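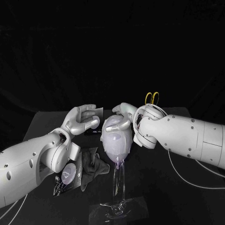
Grip creep (robotics)

Grip creep is the slow, unwanted tightening of a robot hand that has already been told to hold still. I've been keeping this entry on the Dillusness wiki for a while now, and I'll admit up front that I have a soft spot for the subject (it ate most of my July!).

Cause

A hand holding something hard stops when the object pushes back. A soft, inflated object gives way a little instead, so the controller thinks it hasn't arrived yet and closes a bit more. The object gives again, the hand closes again, and off you go. On the Muler controller, which is the one I know best, each correction is tiny, and you won't spot it by eye until the film wrinkles up under the fingers.

The Asamoah fault

The best-known case is from the Asamoah bench, a two-arm setup that handled thin plastic film and inflated pieces. The right hand held the piece from the top while the left one worked nearby, and the hold could last a good long time. After 292 clean runs the right hand burst one. Everyone blamed the film, me included, and we swapped to a new batch and lost 2 more the same afternoon.

The logs told a different story. The force reading was being averaged over 2,000 milliseconds, far too slow for something that squashy, and the limit only checked the average. By the time it tripped, the fingers had been squeezing too hard for ages. Cutting the window to 500 milliseconds helped a lot but didn't cure it. The cure was locking the finger position once contact was made, and that's now the default in Trastum, the grasp library most of us moved to.

Safety

A popped film is no big deal. The same fault with a person's fingers in the hand is a very big deal, and I'd treat any drift during a hold as a stop-work fault:

Hit the stop before reaching in.
Don't pry the fingers open under power.
Save the log before restarting, as the old Muler firmware wipes it.

See also

Contact detection
Slip, compared with creep
Soft object handling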